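3.2 Why people keep old computers

Most of the households we visited in Tirkard had an older desktop put away somewhere, and they were glad — often very glad — to talk about it. 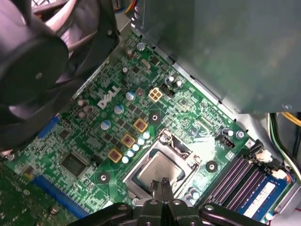 Photo: Maeve Gilmartin

Letters, tax papers and family pictures came up again and again, and 11 people told us they simply felt bad throwing it out.

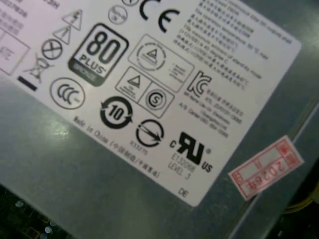

3.3 Getting rid of them

Penell takes old machines on only 4 days a year, and few people knew the dates.

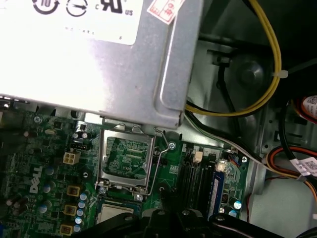
Figure 3. Power supply and Dell motherboard.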